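**De:** Romana Jurčo
**Para:** lista Isance (pais, avós e quem mais aparecer)
**Assunto:** Re: a banca da fruta e a toalha que levou sumiço

Olá a todos!

Desculpem a demora, passei o fim de semana com a cabeça enfiada em caixas de cartolina e só agora apanhei o fio desta conversa. Vou responder ao Bořivoj por partes, porque a mensagem dele tinha umas cinco perguntas disfarçadas de uma (já o conhecem!).

> Em 31 de janeiro de 2022, Bořivoj Sokol escreveu:
>
> Boa tarde,
>
> Fiquei de perguntar como vamos fazer com a banca da fruta, agora que a sala mudou outra vez. A mesa continua a mesma? E o que se põe por baixo? A toalha de plástico às flores desapareceu desde agosto e eu já procurei nos dois armários e debaixo do lava-loiça.
>
> Outra coisa: a fruta é verdadeira ou de brincar? O meu neto chegou a casa a dizer que tinha "comprado uma maçã" e eu não percebi se era suposto tê-la trazido. Também não sei se os desenhos das lojas ficam na parede ou se são para levantar. Se for preciso comprar alguma coisa digam, que vou ao Rusnák na quinta.
>
> Abraço,
> B.

Então vamos lá.

A mesa é a mesma, sim. Pensámos em trocá-la pela redonda, mas a redonda abana e com fruta em cima é uma desgraça, as tangerinas vão todas parar ao chão e depois temos sete crianças de gatas a correr atrás delas (é giro uma vez, à terceira já cansa). Fica encostada ao canto, com a parede dos desenhos à esquerda, e assim os miúdos têm a "rua" das casinhas mesmo ali ao pé da banca. Gosto muito de como ficou! Dá logo vontade de inventar fregueses.

Quanto à toalha às flores, façam o luto. Eu acho que foi embrulhar o presépio, mas não ponho as mãos no fogo. Em vez dela estamos a usar a folha branca estampada, aquela dos bonecos, que tem ANYTHING escrito na diagonal e os caracteres chineses grandes ao lado, 可爱, que quer dizer "fofinho". Veio numa encomenda da Doltell que eu fiz para outra coisa completamente diferente e tive pena de a deixar enrolada num canto. Os pequenos adoram o arco-íris com as nuvens a sorrir, e o dióspiro desenhado já deu uma discussão séria sobre se também se podia vender ou não. (Decidiram que sim, mas só a quem pedisse por favor.)

O tabuleiro de metal é para ficar, por muito que eu saiba que a mãe dos gémeos preferia o cesto. O cesto é mais bonito, eu concordo, só que o tabuleiro é baixinho e direito e vê-se logo o que há lá dentro. As bananas vão à frente, as maçãs vermelhas e o kiwi arrumam-se onde couber, e atrás pusemos a paisagem com o céu azul e as árvores verdes, para parecer que a banca está no campo. Já me perguntaram se era Portugal. Disse que era onde eles quisessem.

O resto anda por fora, à solta: tangerinas, o tomatinho cereja, mais uma maçã e a pera lá para trás. Eu sei que numa mercearia a sério o tomate não vai para ao pé das tangerinas, mas expliquem isso a uma criança de quatro anos que resolveu que ele é "a tangerina bebé". 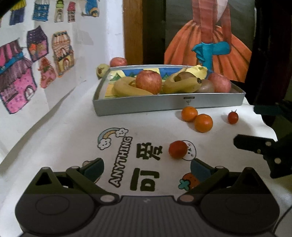
Bořivoj ligou-me entretanto e insistiu que a pera devia estar dentro do tabuleiro, ao lado das bananas, que deixá-la de fora com a maçã era convidar alguém a levá-la no bolso. Disse também que o kiwi ali entalado ninguém o vai escolher, coitado, e que no tempo dele a fruta castanha se punha sempre à frente para sair primeiro. Eu respondi que cada um arruma a banca quando for a sua vez, e ele ficou de vir terça com ideias. Preparem-se!

Sobre ser verdadeira ou de brincar: a ideia para os próximos sábados é misturar. A fruta a sério serve para o lanche no fim, e a de plástico fica para o jogo quando estão os mais pequeninos, que metem tudo na boca. Por isso a tal "maçã comprada" do neto do Bořivoj, se era para comer, está muito bem comprada, e se era de plástico faça o favor de voltar para casa, que essas são contadas para o jogo da memória.

Agora o dinheiro, porque também me perguntaram em privado. Na caixinha temos 501 coroas. A Flinesier fazia-nos um conjunto novo de fruta e legumes por 589, com couve e tudo, e eu confesso que namorei aquilo um bom bocado, mas não chega e também não é preciso. Prefiro gastar em tangerinas. Se alguém tiver em casa uma balança de cozinha velha, daquelas de prato, isso é que era! Não precisa de funcionar, basta que o ponteiro mexa.

Os desenhos da parede: por favor não levantem ainda! Ficam mais umas semanas. Os das casas, a cor-de-rosa com o toldo às riscas, a roxa e a outra com o telhado às riscas, vão servir para o jogo das entregas (um miúdo é o merceeiro, outro leva a fruta à "casa roxa", e por aí fora). Os das lojas, os pequenos lá em cima, ficam onde estão, e peço só a quem tiver jeito para letras que faça uns letreiros a condizer. Eu tentei e saiu-me "merceria" sem o segundo e, já dobrado e colado. Quem quiser levar uma recordação tira uma fotografia ao desenho do filho, os originais entregamos no fim, com o nome atrás.

Ah, e preços. Da última vez andámos com uns papelinhos minúsculos que se perderam todos. Proponho cartõezinhos de cartolina grossa, com bolinhas desenhadas em vez de números, assim mesmo os que ainda não leem percebem que a banana custa duas bolinhas e a maçã três. As moedas podem ser tampas. Tenho quase 21 tampas azuis guardadas num frasco, se me trouxerem outras de cores diferentes fazemos trocos e tudo.

Bořivoj, para o Rusnák na quinta, se ainda fores:

- tangerinas, das que se descascam bem
- mais peras, mas rijas
- tomate cereja, uma caixinha pequena
- um rolo de fita-cola de papel, que a outra arranca a tinta da parede

Bananas não tragas, que amadurecem todas ao mesmo tempo e depois ando eu a fazer bolo até à meia-noite. E guarda o talão!

Para a arrumação no fim de cada sábado: a folha dos bonecos enrola-se com o desenho para dentro e passa-se antes com um pano húmido, mas bem espremido, o tabuleiro lava-se e seca-se logo, e a paisagem vai para a pasta verde. Foi exatamente por não haver pasta que perdemos o cartaz do mercado no ano passado, e eu ainda não me esqueci.

Quem fica com a banca no próximo sábado? Eu posso abrir a porta e ajudar na primeira hora, mas depois tenho de sair a correr. Respondam para a lista, por favor, e não só para mim.

Beijinhos,
Romana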